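Tufa Cell: Setup and Care FAQ
Koken Workshop Support
Last updated 6 May 2026

Contents
Before you start
Daily checks
Cables and the arm
Camera and lighting
Props and layout
Repairs
Getting help

Before you start

What does this page cover?
The Tufa tabletop cell: one arm, one table, the overhead camera and the control box under the bench. It doesn't cover the Hotura software, which has its own help pages, or the older Tufa cells with the folding table.

Who is allowed to service the cell?
Anyone who has done the bench induction can do the daily checks, change props and clean the table. Opening a joint cover, replacing a cable or changing the arm's mounting bolts is for trained service staff only.

How long does a first setup take?
Plan on a full working day. Most of that goes to leveling the table and calibrating the camera. If the cell was only moved across the room, an afternoon is usually enough.

What tools do I need?
The Hideck service kit has everything: hex keys, the short torque wrench, a spirit level, lint-free cloths and the calibration board. Please return the kit complete. The 4 mm key goes missing more than any other and you can't finish a base check without it.

Daily checks

What should I do before switching on?
Walk around the table and look under it. Check that the emergency stop is released and within reach, that no cable is pulled tight, and that no tools have been left in the arm's reach. Then power up the control box, wait for the self-test to finish, and run the arm to its home position at low speed.

How do I know the self-test passed?
The Hotura start screen shows "Ready" next to each joint. If any joint shows "Check," do not clear the message and carry on. Write down the joint number and restart once. If it comes back, leave the cell off and report it.

Do I have to test the emergency stop every day?
Yes. Press it with the arm moving slowly and nothing in the gripper. The arm must stop and stay stopped after the button is released, until you reset it from the screen.

What do I clean the table with?
A damp cloth and plain dish soap, then a dry cloth. No solvent. Solvent dulls the white surface and the dull patches show up in the camera picture as glare. Keep water out of the holes in the tabletop.

What are the holes in the table for?
They take the locating pins on the calibration board. Leave them open the rest of the time. If one is clogged, use a wooden toothpick. A screwdriver will chip the edge and the pin will no longer sit straight.

Cables and the arm

How much slack should the cables have?
Enough for the arm to reach all four corners of the table without any cable going tight. Move the arm to each corner at low speed and watch the cable at the wrist and again at the base. Slack lying on the table is acceptable as long as it stays on the arm's side and out of the working area.

Can I tie the cables to the arm shell?
Only at the clips. Zip ties across the shell mark the plastic and can pinch a cable when the joint turns.

How often should the base bolts be checked?
After the first 70 hours of running, then every 200 hours. Use the torque wrench and the value on the label inside the control box door. Log the check even when nothing needed tightening.

The arm hums when it is standing still. Is that a fault?
A low, steady hum is normal while the joints are holding position. A hum that rises and falls, or a click when the arm changes direction, should be reported.

Camera and lighting

When does the camera need calibrating?
After the cell has been moved, after the camera has been touched for any reason, and at the start of each month. Put the board on its pins, run the routine from the Hotura screen, and accept the result only if the error is under 5 pixels.

The picture looks blocky around the edges of objects. Is the camera broken?
Usually not. The live view is compressed. Check a saved still at full quality before you report a problem.

Do the blinds need to be closed?
Yes, on the window side. Direct sun moves across the table during the day and washes out pale props.

Props and layout 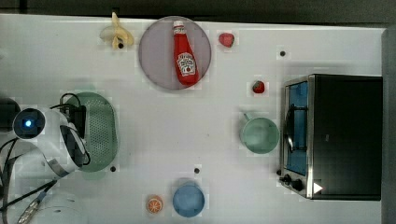 Koken Workshop Support
Cell maintenance and bench layouts

Which props belong on the kitchen layout?
The layout uses the toaster oven, plate, ketchup bottle, green mug, blue cup, green colander and the toy food: the peeled banana, the strawberries and the half orange slice. Anything else goes back in the bin.

Which way does the toaster oven face?
It goes on the right side of the table with the glass door facing left, toward the arm. Do not plug it in.

Can a prop touch the arm when I set the layout?
It shouldn't. The colander is the usual one, as it sits on the same side as the arm. If the arm is over it in the camera view, jog the arm clear by hand control and check for contact before you start a run.

How do I clean the props?
Wash the cups, plate and colander by hand and dry them fully. Wipe the toy food with a damp cloth. Replace anything cracked or sticky. A sticky prop leaves residue on the gripper pads.

Repairs

The gripper drops things it used to hold. What should I check?
Clean the pads first. If that doesn't help, look for wear at the fingertips and replace both pads together. Run the gripper zero routine afterward.

A connector has come loose. Can I push it back in?
Power down at the control box first, then reseat it and turn the collar until it stops. If the pins are bent, leave it disconnected and tag the cell out of service.

Getting help

Where do I report a fault?
Use the fault form on the Koken support page. Include the cell number, the joint number if one was shown, and what the arm was doing at the time. Hang the red tag on the control box until the form has been answered.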